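Section 3. Setting Up the Ring Mechanism and Monthly Inserts

This section covers the Putska disc-and-ring planner, cover sizes Compact and Desk. Instructions for the bound Olside edition are in a separate booklet. Read the cautions before opening the rings for the first time.

3.1 Before you start

You will need the cover with ring mechanism, the insert pack, the tab dividers, the hole punch supplied with the Desk size, and a soft pencil. The Compact size ships with pre-punched paper only. Blank paper for the Compact can be punched with any Harkinen punch set to the narrow spacing.

Lay the cover flat and open on a hard table. Do not work on a bed or a cushion. The rings must open evenly, and a soft surface lets the spine twist.

CAUTION: The rings close under spring tension. Keep fingertips off the ring ends.

3.2 Opening the rings

1. Place one thumb on each end lever, at the top and the bottom of the spine.
2. Press both levers outward at the same time. The rings snap open together.
3. If only one end opens, close the rings fully and start again. Do not pull on a half-open ring.
4. Check that each pair of ring ends stands apart by the same distance.
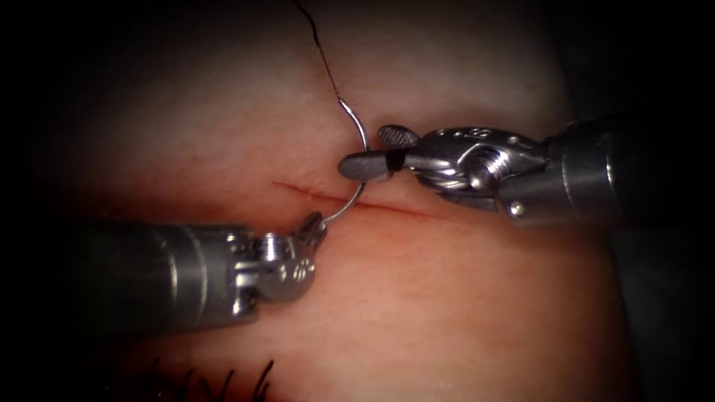
Can I open the rings by pulling them apart in the middle?
Use the levers only. Pulling on the rings bends the hinge plate over time, and the ring ends stop meeting. Paper then catches at the gap each time a page is turned. A bent hinge plate cannot be straightened and the mechanism has to be replaced.

3.3 Loading the inserts

1. Place the back pocket sheet on the rings first, pocket facing up.
2. Add the note paper. The Compact holds less than the Desk; see the fill line printed inside the spine.
3. Add the weekly pages in date order, latest month at the bottom.
4. Add each monthly calendar in front of its weekly pages, with its tab divider on top.
5. Add the yearly overview and the contact sheet.
6. Place the clear page marker over the current week.
7. Close the rings by pressing both levers inward. Do not squeeze the rings shut by hand.

Note: Planner years start in August for the academic pack and in January for the standard pack. The two packs use the same tabs but the tab order is different. Check the strip on the wrapper.

Note: The full load is 245 sheets for the Desk size with 8 mm of clearance left at the top of the rings. Above that, pages drag when the cover is closed.

3.4 Fitting the tab dividers

The dividers come flat, with the labels on a separate sheet.

1. Write the labels before peeling them. Ink smears on a label that has already been folded.
2. Fold the label along the scored line.
3. Peel the backing and press one half to the front of the divider, with the fold flush against the tab edge.
4. Fold the other half over and press from the fold outward.
5. Leave the divider under a book for an hour before putting it on the rings.

Labels can be lifted and moved once. After that the adhesive will not hold. Spare label sheets are sold in packs of 2.

3.5 Repairing a torn hole

Paper tears most often at the top hole, where the page takes the pull when it is turned. A small tear can be repaired with the Rashti reinforcement rings included in the insert pack.

1. Remove the page and lay it face down.
2. Bring the torn edges together so that they meet without overlapping.
3. Center a reinforcement ring over the hole and press it down with a fingernail.
4. Trim any part of the ring that hangs past the edge of the page.

For heavy pages such as the pocket sheet, put a second ring on the front.

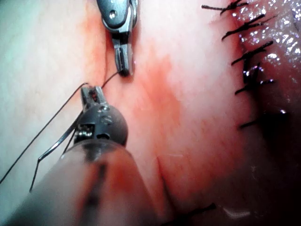 Covers with a sewn spine need a different repair, and reinforcement rings must not be used on them. If the thread at the spine has come loose, cut a length of waxed thread, enter through the existing holes and pull each stitch just until the edges touch. Tighter stitches pucker the cover and the page block will not lie flat. The finished repair should be a single row running in one direction. Dark thread also makes a missed hole easier to find when checking the work. Tie off on the inside of the cover and trim the ends short. Do not put glue on the knot – it stiffens the spine and cracks when the cover is bent.

3.6 Checking the set-up

Turn through the whole planner once from front to back. Pages should move over the rings without lifting the cover. If they catch:

– Check that the levers are fully pressed in.
– Check for a page that is on some of the rings and off others.
– Remove note paper until the stack is below the fill line.

If pages still catch with the stack below the line, the ring ends are out of alignment. Stop using the mechanism and order a replacement, part 3 on the parts list. The replacement is fixed with screws from the inside of the spine. Turn to Section 5 for the procedure.

3.7 Storage of used inserts

Used pages may be moved to a storage binder at the end of each quarter. Leave the tab dividers on the planner. Storage binders have plain rings without end levers and are not meant for daily opening. Keep them upright and out of direct sunlight.

Section 3 revised 6/23/21, N. Erraji. Replaces the loose sheet packed with earlier Desk covers.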